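In Defense of the Wire Tray

I have been told, twice this year, that paper trays are where paper goes to die. The second time it was my own sister saying it, standing in my office in Tevuncombe with a coffee in her hand, looking at the stack of stuff I had sitting in mine. And she's right that there was a dead thing in there. It was the manual for a printer I gave away. But I've been thinking about it ever since, and I want to stick up for the tray, the plain black mesh kind you can get at any office supply store, because I think it gets blamed for things people do to it.

Some background. I do the books for a few small businesses, mostly from home, and before that I spent a long stretch at Kudo, a framing shop on Stiltside, where the paperwork lived in a row of fat three-ring binders. Everything got hole-punched. Everything! If a customer wrote her phone number on a napkin, the napkin got hole-punched. We had a system for it, with colored tabs, and it was beautiful, and you could not find a thing in it unless you were the person who had put it away. When I left I swore I would never own a hole punch again, and I don't.

So what I have is a tray with a few tiers, open at the front, and a rule that goes with it. Anything I'm in the middle of lives there. Anything I've finished leaves. I got the rule from Fumiko Mizuno, who trained me at Kudo (she hated the binders too, she just hid it better than I did), and her version was shorter. She used to say a tray is a porch. You set things down on a porch on your way in or out. You don't store your winter coats there.

I like mesh in particular and I'll tell you why. You can see through it. I had a nice solid tray once, a gift, a kind of dark lacquered thing, and it was like owning a drawer with no handle. Stuff slid to the back and I'd forget it until tax time. With wire you get the corner of a page poking at you from the side, and it nags. I need to be nagged. My niece keeps her whole life on her phone and the phone nags her 1000 times a day, and she swipes it all away without looking. You can't swipe away a corner of paper. It just sits there being yellow.

The other thing I like is what it does for notebooks. I'm a spiral notebook person, brown cardboard cover, nothing printed on it, and I go through them pretty fast. For years they were all over the house. One by the phone, one in the car, one under the bed with a sock in it. A notebook doesn't have a natural home the way a book does. It's too floppy for a shelf, and the coil catches on whatever is next to it, so if you put two of them side by side they come out married.
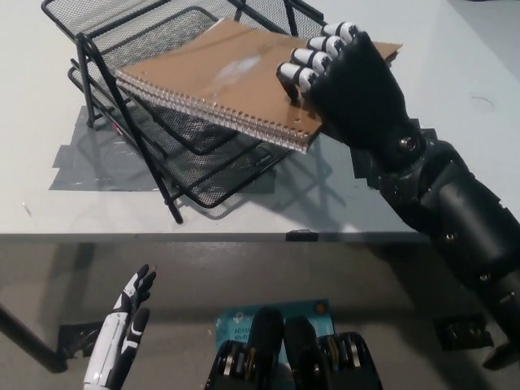

But lay a notebook on a tray and it behaves itself. It can stick out a little, it can go in crooked, and you can still grab it by the corner while you're on the phone with somebody. I've stopped caring whether it's lined up. I used to care a lot! I used to square the edges every night before I turned off the lamp, and I think that's half of what people hate about being tidy, the squaring. If the thing is in its spot, it's in its spot.

Covers get scuffed too, and I've made my peace with that. I bought a fancy notebook from Kevumer once, stitched, with a ribbon, and I was so scared of messing it up that I wrote in it exactly one time. It says "dentist?" on page one. Meanwhile the cheap ones with smudges all over the front have my entire working life in them, every invoice question and grocery list and a pretty good drawing of a heron.

Now, the case against. My sister's point (she made it at some length) is that a tray gives you permission. You've got an envelope you don't want to open, you put it in the tray, and you feel like you did something. I can't argue with that because I've done it. I had a letter from the county sit on the middle tier for 34 days. It was about a tree. When I finally opened it, it wanted a signature, and that took me less time than I'd spent feeling bad about it.

What I'd say back is that she has the same envelope. Hers is in a kitchen drawer with the batteries. She's got the scanning app and the folders inside folders, and last October she went looking for the warranty on her dishwasher and the link in her notes gave her a 404 page. She called me. I had a copy, on paper, because she'd asked me to hold it for her when she moved. I was very gracious about it for almost the whole phone call.

There's also the wobble, which I'll admit to. Those trays are light. The legs are thin and the whole business will skate across a smooth desk if you shove a heavy pad into it too hard. People put felt dots under theirs, or a bit of rubber shelf liner, or tape it to the desk and call it a day. I've seen all of it and I don't think less of anybody. Mine sits against the wall, and when it walks I push it back.

If you're going to try one, get fewer tiers than you think you need. I started with five and the bottom two turned into a museum. And clear it out on some kind of schedule. I do mine when I finish a client's month, and last time I pulled 29 sheets of paper and kept four. The printer manual went out in that batch too, so my sister can relax.

The notebook I'm on now is nearly full. I'll start a new one next week, and the old one goes in the closet with the others, and there'll be a gap on the top tier until I find where I put the spare.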